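3.2 What guests told us about arrival

We began our interviews at the Lullar, a guesthouse of 48 rooms on the hillside above Sornarcombe, and we are grateful to the owners there for letting us sit in the breakfast room far longer than we had planned. Most guests wanted to talk about the first few minutes of their stay before anything else, and so arrival became a larger part of this paper than either of us expected (Meijer had hoped to write mainly about breakfast!).
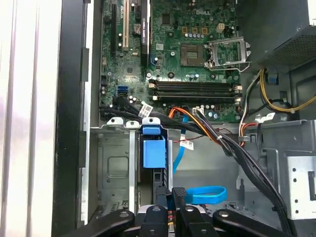 Guests who were met by a person at the desk tended to remember that person kindly, even when the room itself had let them down a little. Where check-in was slow, they often blamed "the computer," and it was said with such affection or such crossness that we started a separate code for it in our notes. For most of them the word meant a box under the counter that they would never see inside, the green motherboard, the expansion slots, the line of little round capacitors and all the rest of it, and they spoke of it much as they spoke of the weather on the pass. Staff used the word in quite another way, usually meaning the Gandov booking software, and we have kept the two meanings apart in the tables.

We also asked guests to write a few lines in their own words after they had gone home. These longer replies were the part of the work we enjoyed most, and Lorraine Bloxham read every one of them aloud at our January meetings, which took up several very pleasant afternoons.

Figure 6.

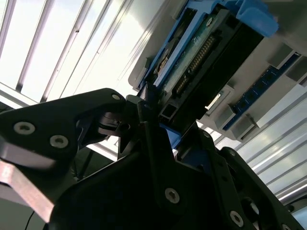 The replies from the Farquharson, a larger hotel down by the station, were shorter and more practical in tone. Guests there wrote about parking, the elevator, and whether somebody had offered to help with the bags. We think this reflects the kind of trip they were making, often a single night between trains, and we come back to length of stay in Section 4.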